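Last changed in March. Questions go to Rhona Guthrie or leave a note in the Vultley folder on the workshop computer.

# Vultley arm: frequently asked questions

Vultley is the arm we are building at the shared workshop, on the bench nearest the back door. Most of these questions came from new members, and a few from people building something similar at home.

## General

**What is it for?**

Picking up small, light things from a table and putting them somewhere else. Cloths, bottle caps, sponges, pens. It was never meant to lift anything heavy and it will stall if you try.

**Who is building it?**

Friederike Diekmann did the arm joints and the base. Rüdiger Hamann does the wiring. Rhona Guthrie looks after the gripper and the software, and wrote this page. Carola Mühlbauer prints most of the parts.

**How much has it cost?**

783 euros up to now, without tools. The motors are the largest part of that. Two of them were replaced after we wired the supply the wrong way round, and the price of both pairs is included.

**Can I use it?**

Yes, once someone from the list above has shown you the stop button and the start-up order. This takes less than half an hour. Please don't start it alone the first time.

## Building

**Where are the drawings?**

In the Vultley folder, under "parts". Use the newest file of each part. The older ones are kept for comparison and some of them do not fit together any more, the elbow in particular.

**What is Nistum?**

The control program. It runs on the workshop computer and sends positions to the motors. Rhona wrote it and it has no manual beyond the text file that sits next to it. If it won't start, check that the cable is in the lower socket, then restart it.

**And Hirnitel?**

An earlier attempt with three joints. It is on the shelf above the drill press. You may take screws and bearings from it but leave the base, Friederike still wants that.

**Which filament do you use for the printed parts?**

PETG for anything that carries load, PLA for covers and cable clips. We tried PLA for the shoulder and it crept out of shape within a few weeks. Carola keeps the print settings in the same folder as the drawings.

**How long does a full set of parts take to print?**

88 hours on our printer, if nothing fails. Plan for failures. The base plate is the one that lifts at the corners, so clean the bed well before that one and use a brim.

## Gripper

**How many fingers does the gripper have, and why only two?**

Two. More fingers means more motors, and we have no free channels on the board. Two are enough for everything on our list except round things that roll away, and those are a nuisance with any gripper we could afford.

**Can I put tape on the fingers?**

Yes, painter's tape is fine. Keep it off the fingertip pads as far as you can, and press down loose ends. Don't use duct tape – the glue stays behind and takes an evening to get off. Change the tape when it starts to slide about.

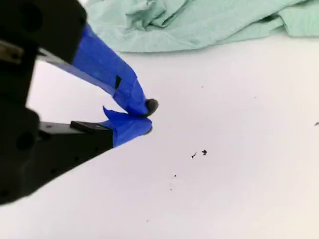

**How often should the gripper be calibrated?**

Once a week in normal use, and again every time a finger has been taken off. Close the gripper slowly by hand control until the tips are as near as you want them, then store that position in Nistum as "closed". The stored number should be near the last one, which was 1853. If yours is far from it, the horn has probably slipped on the motor shaft.

**It hums when closed. Is that bad?**

A quiet hum is normal. A loud one means the motor is pushing against something and getting warm. Open it a little and store the closed position again.

**Can it pick up cloth?**

It can, if the cloth is bunched up so that there is a fold to take hold of. A cloth lying flat is much harder, and we usually give up on those. Thin kitchen cloths work better than towels.

## Faults

**The arm drops when I switch it off.**

It has no brakes, so it will. Move it to the rest position first, or hold the forearm with one hand while you switch off.

**The wrist shakes at slow speed.**

Look at the Penner belt. This is what we call the short toothed belt behind the wrist, after the shop where Rüdiger got it. It should give a few millimetres when pressed with a finger. There are spare ones in drawer 11.

**A motor doesn't answer at all.**

Switch off, wait, and push in both plugs on that motor. The plugs work loose at the elbow more than anywhere else. If it still doesn't answer, write the motor number on the sheet by the bench and leave it for Rüdiger. Please don't swap motors around to test them, as each one has its own number stored inside.

## Home builds

**Can I build one at home without a workshop?**

Heike Kuhlmann has done it on a kitchen table, with a small printer, a set of hex keys and a soldering iron. She had the base plate cut elsewhere. Clamp the base down before the first test – hers went over the edge.

**Will you sell a kit?**

No. You can have the drawings and the parts list, and Carola will print single parts for members at the cost of the filament.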